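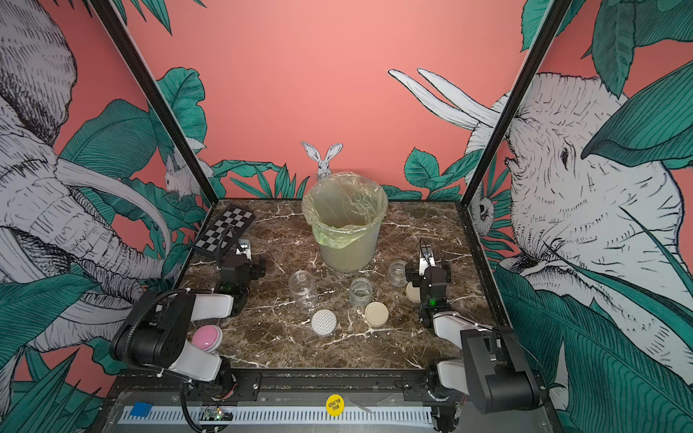 Jars Wanted for the Sterton Pantry Shelf

The dry goods shelf at the Sterton center is running low on containers again. In June we filled 319 jars with rice, lentils, oats and dried beans, and 49 of them have come back so far. We are asking members to bring in clean glass jars with their lids through the end of the summer.

Any size is useful. Tall jars go to pasta and oats, and shorter ones are used for spices, salt and baking soda. Clear glass is best, so that people can see what they are picking up. Please wash jars in hot soapy water, soak off the label if you can, and let them dry with the lids off. A lid left on overnight traps the smell of whatever was in there before, and pickle jars are the worst for it.

Lids should be kept with the jars they fit. Saron Wako sorts the donations and spends most of her time matching threads. If a lid is rusted or dented, put it in the trash at home. Lids with holes in the top are welcome too, but only for the spice table. They will not be used for flour or grains.

Chipped jars can't be used. Run a finger lightly around the rim before you pack them, and check the threads as well.

Drop off at the side door on Tekleab Street, where there is a shelf marked for glass. Boxes are better than bags, with newspaper between the jars. If you have more than 100, call ahead and ask for Grigore Sandu, who can arrange a pickup with the Lakoteo van.

The next filling session will cover red lentils and barley. Bring an apron and a scoop if you own one.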